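November, floor day

Puspita has declared war on the floor and I have been conscripted! She came in with two coffees, looked down, and said we were all going to break our necks before Christmas. Fair point really. It has been creeping up on us for ages.

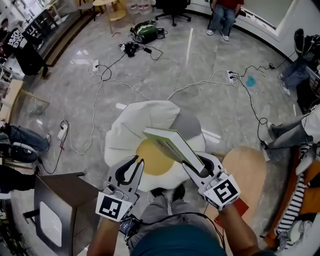
Morning

We started with the books, or one book at any rate, the fat one with the light green cover. I've been hunting for that since the Prostbridge job (I had accused Bayu of taking it home, so I owe him an apology and probably a bun). I do love a thick book but they have no business down there with the cushions.

The fried egg stays. I was very firm about this. Puspita thinks a cushion with a frilly white edge and a big mustard yolk is not what visitors want to see, and I think it's the best thing we own. The grey round one can stay as well, to keep it company.

After lunch

Cables. Oh, the cables! White ones, black ones, all in knots, and power strips all over the place. I followed one black lead the whole way along the marble on my hands and knees and it ended in a little adapter that none of us could put a name to. Khairul reckons it came with the old Siregar speaker. I've put it in a drawer with a sticky label saying ASK KHAIRUL.

The green and black bag is going on a hook as soon as we own a hook. Annapurna says the water jugs are fine by the back wall, and I wasn't going to argue with her on an empty stomach - lunch had been a cracker and half a satsuma.

Evening

Home by 9, knees aching, still finding dust on my sleeves. We didn't finish. The stool needs a proper home and Saodah wants the round table moved nearer the window, so that's tomorrow. Must remember: cable ties, sticky labels, hook for the bag, bun for Bayu.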